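Home Stallholders Gear Guides Contact

Section 11: Card reader and receipt printer, set-up

For anyone borrowing the Droten reader kit for a market. Read it the night before if you can, not at the stall with customers waiting. Covers the reader, the little Femer printer and the cash float. Does not cover the site map or the gazebos, see section 2.

Kit is one reader, one printer, one charging lead, paper rolls, the float and the sign-out sheet. Wallets, pouches and small sewn things go up the front of the stall where people can pick them up, gear goes behind you. 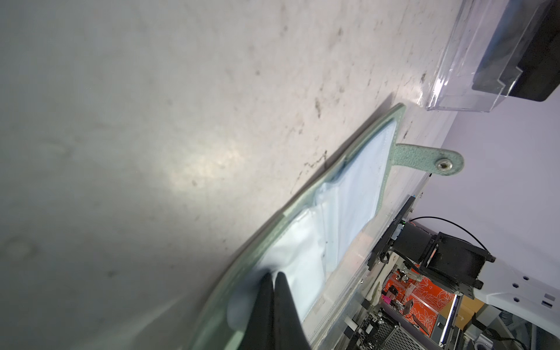 Jirkton Makers Market, Stall Gear Team

Before you leave home

1. Charge the reader. Overnight is best. Solid green light means done, slow blink means still going. Fast blink is a bad lead, try another one.

2. Charge the printer as well. Seperate port, same lead, so you can't do both at once. Do the reader first.

3. Update the Hubmann till app on your phone over your own wifi. The hall wifi is slow and the oval has none. If it asks for a new password, do it now and write it down somewhere that isn't the phone.

4. Put your products in. Name, price, done. Photos optional and they slow the app down. Round prices make life a lot easier for change.

5. Paper roll in the printer, one spare in the box. Lift the lid, drop the roll in with the loose end coming up from underneath, pull a bit through, close the lid till both sides click. If it prints blank the roll is in backwards. It's nearly always that.

NOTE: only thermal paper works. Ordinary paper jams and then somebody has to pick it out with tweezers.

CAUTION: don't leave the kit in a hot car. Battery swells, paper goes grey all over, and the reader won't switch on till it has cooled right down.

At the stall

1. Table up first and level. The printer walks off a sloping table when it runs.

2. Reader on. Hold the side button till it beeps, let go. If you keep holding you get the service menu, which you don't want. Press the red key to get out.

3. Phone bluetooth on, open Hubmann, tap Devices, then Find. Wait. Pick the number that matches the sticker on the back of your reader. There'll be other stalls' readers in the list, so check the whole number, they're all much the same.

4. Four digits come up on both screens. Same digits, tap Yes. Different digits, tap No, you've got the neighbour's.

5. Printer next, same way. No digits for the printer, it just connects and spits out a short slip.

6. Test sale. One dollar, your own card, then refund it straight away under Sales, Today, Refund. The refund takes a few days to show up in your account, that's normal.

7. Get your signs out. Card logo where people see it walking up. If you've got a minimum for cards put that on the sign too, in big writing, people get cranky finding out at the end.

8. Put things where you can reach them without turning your back on the table. Bags, pens, spare roll. Hanging baskets are good for this, keeps the top clear. Anything with water in it stays well away from the reader and the phone.
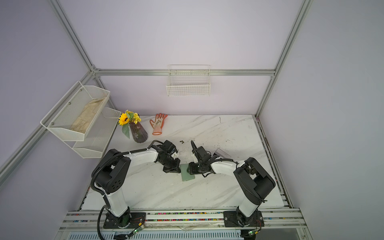 9. Check the signal before the gates open. Two bars or better. One bar will work but every sale hangs. Move toward the road end if you can swap spots, otherwise go to offline mode, below.

Taking a payment

Tap items, tap Charge, show the customer the total. Say it out loud as well. Reader beeps once when it's ready, twice when it's gone through. Long low beep is declined.

If declined, say "it hasn't gone through, want to try it again?" and leave it at that. Might be the card, might be the signal. Second go, get them to insert it and use the PIN. After that it's cash or another card.

Don't take the reader round the back for a better signal while you've got someones card in your hand. Bring the customer with you or don't do it.

Sales of 185 dollars and up will ask for a PIN even on a tap. That's a setting we chose for the club readers, you can't change it from your phone.

Phones and watches tap the same as cards. Some people hold them too high. The spot is the screen, not the top edge.

Offline mode

Settings, Payments, Offline, On. A yellow bar shows across the top of the app. Sales get stored and go through when you're back in range.

- Limit is 40 dollars a sale in this mode. App won't let you go over.
- If a card turns out to be no good later, the stallholder wears it. Not the club. Your call whether to use it.
- Don't log out and don't delete the app till the yellow bar is gone. People have lost a whole mornings takings this way.
- Turn it OFF once you've got signal again. It doesn't turn itself off.

Cash float

Float is signed out with the kit. Count it at the desk in front of whoever is handing it over, and you both initial the sheet. Mostly coins and fives. If you want more fives ask before 11 am, after that the desk has usually run out.

1. Keep the float in the tin, under the table or on your body. Never on the table.

2. Leave a big note on top of the tin till you've handed over the change. Saves the "I gave you a fifty" conversation.

3. Your own money stays out of the tin. Own wallet, own pocket. Don't make change out of it either, you'll never sort it out at pack-up.

4. Empty the big notes out through the day. Two people for this if you've got two.

If a wallet or purse gets left on your table, don't go through it. Close it up, take it to the desk, they write down the time and where it was found. If the owner comes back to you first, send them to the desk anyway so they can describe it properly: colour, size, what sort of fastening. "Green one" isn't enough at a craft market.
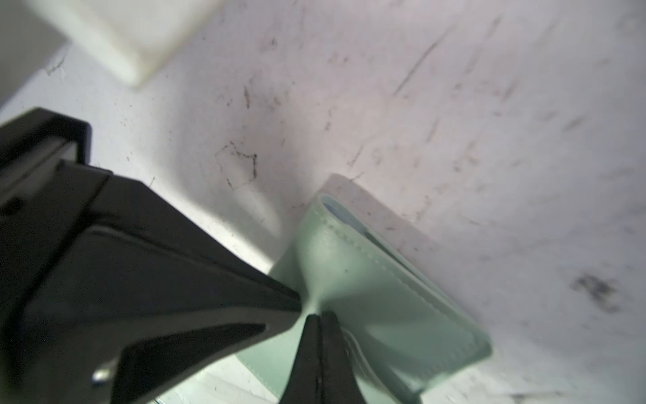
Wallet, pale mint green.

Packing up

1. Print the day summary before you turn anything off. Hubmann, Reports, Today, Print. Two copies, one for you, one in the tin.

2. Yellow bar gone? Check. If it isn't, stand out by the road for a minute with the app open.

3. Unpair. Devices, tap the reader, Forget. Skip this and the next person can't connect, and they'll be ringing you.

4. Reader off, printer off. Wipe both with a dry cloth. No spray, no wet wipes on the card slot.

5. Take the roll out of the printer if there's only a sliver left. Leave it in if there's a fair bit.

6. Count the float back to what's on the sheet. Over or under, write the real number. Don't top it up out of your own pocket to make it match, it only hides the mistake.

7. Kit back in the box in its slots. Lead goes in the lid pocket, not wrapped round the printer.

8. Back to the desk, initials, done.

When it doesn't work

Reader won't turn on: charge for half an hour then try again. Still nothing, swap it at the desk.

App can't find the reader: bluetooth off and on. Then app closed and opened. Then reader off and on. In that order, one at a time.

"Device in use": last person didn't unpair. Hold the red key and the side button together till it restarts, then pair as normal.

Printer light orange: lid not shut. Orange and blinking, out of paper.

Printing faint: battery low, or the paper got hot at some point. New roll first.

Total wrong on a receipt: refund the whole sale and do it again. You can't edit a sale after its gone through.

App frozen in the middle of a sale: do NOT charge again straight away. Look under Sales, Today. If it's there it worked, even without the beeps.

Anything else, see Thaddäus Mösli at the gear desk. He's got the spare reader and the list of serial numbers. Write the fault on a bit of tape and stick it on the unit, otherwise it goes back out next month the same way. Readers are all getting swapped over in September, the button order changes a little on the new ones and this section will be redone then.

Next section: borrowing gazebos and weights

Jirkton Makers Market | Contact the gear desk | © Jirkton Makers Market | Back to top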